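Suturing by robot is slow going at the Virstead robotics club

I've been dropping in on the robotics club at Virstead since January, and I finally got to stay for a whole evening of their suturing project. I stayed way past dinner! The student team, led by Halyna Ostapchuk, is trying to teach software to tell where one stitch ends and the next one starts, just from close-up video of robotic instruments at work. They call the program Adum (I asked what it stands for and got three different answers).

So far they have labeled roughly 900 short clips. I tried a few myself and was terrible at it. You watch the needle driver and the green thread, and you have to mark the exact moment the jaws close on the suture.
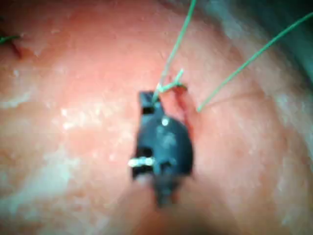

Halyna says new people get quicker after their first 40 clips, and I'm taking her word for it. Two people label every clip separately, then they sit down and argue about the ones that don't match. The arguing was my favorite part, and it got pretty loud over a single knot.

What Adum still can't handle well is two instruments close together. When the tips nearly touch, it loses track of which jaws have the thread, and the students have been going back through those clips one by one. 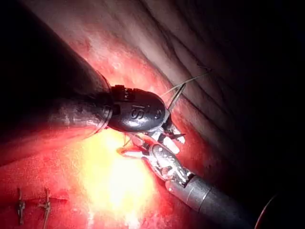 The plan is to have a version ready for the student showcase at Grallcombe this spring, where they'll share a table with the Karpenko team and let visitors try labeling a clip against the software. I already know who'd win if I sat down. The club meets at six in the evening, new members are welcome, and you don't need to know any coding to help with the labels.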